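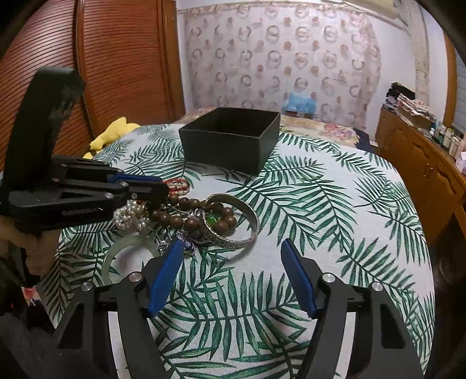 Chapter 7

Paying to Win: The Law on Bribes in Foreign Trade

Most of us meet the idea of bribery early in life, usually in some harmless form. A child is offered an extra biscuit to keep quiet about a broken vase, and knows perfectly well that something a little improper has taken place. It would be pleasant if the law could be left at that, with everybody trusting their own sense of what feels wrong. As you will see over the coming pages, it is rather harder than that once money, borders and public office are involved, and a good deal of this chapter is spent on the awkward cases in the middle - the dinners, the travel costs, the helpful cousin with a consultancy.

You will remember from the last chapter how a state claims the right to try a person for something done on its own soil. We now turn to a bolder claim, which is that a state may try a person or a company for something done on somebody else's. A payment is agreed in one country, sent through a bank in a second, and received by an official in a third. Which of them may bring the case? All three may have a fair claim, and students are often surprised to learn that the country where the official works is sometimes the least likely to act.

Let us begin with a story, and we shall come back to it so often that you may grow quite tired of it. Bomeleck is a middling sort of engineering firm that makes pumps for water works. It has its head office in the port of Rirgate, and it would very much like to supply the new water system in the province of Derus, across the sea. The contract is worth 90 million in the local currency, and the decision rests with the provincial water office. Bomeleck has no staff in Derus and nobody who speaks the language well, so it does what a great many firms do and takes on a local agent, a small company called Manalastas.

The agreement between them is short. Manalastas will "give advice and make introductions", and will be paid a fee if Bomeleck wins. In December the fee is raised, at the agent's request and without much explanation. In the spring Bomeleck is awarded the contract. A year later an auditor in Derus finds that part of the fee was passed on to the brother of an official who sat on the panel that chose the winning bid.

Please stop for a moment before reading on, and write down who you think has done something wrong. Keep the piece of paper, as you will want it again at the end of the chapter.

The first thing to settle is what kind of wrong we are looking for. The official may have taken a bribe, which lawyers often call the passive offence, although there may be nothing very passive about it if he asked for the money himself. Whoever gave it may be guilty of the active offence. Giving and taking are usually treated as separate crimes, and one can be proved where the other fails. In many systems the offer alone is enough, so that an official who turns the money down and shows the visitor to the door has still been the object of a completed crime.

The second matter is knowledge. The directors of Bomeleck will say, and perhaps quite truthfully, that they never knew where the money went. Older laws tended to let them go home at that point. Some newer ones ask a further question: did the firm take proper care to prevent this sort of thing? A rise in a fee with no reason given is the kind of small, dull fact on which such a case may turn, and you should train yourself to notice it, even when it is buried on page 100 of a bundle of invoices.

The third matter is punishment, and with it the long business of bargaining between prosecutors and companies. A firm may be offered a settlement if it owns up early and hands over its papers, while a person in the same case may face prison. Whether that is fair is a question on which good lawyers differ, and I shall try to set out both sides before telling you what I think.

We shall take these matters in turn, starting with the meaning of "public official", a phrase that looks simple and has kept the courts busy for a very long time.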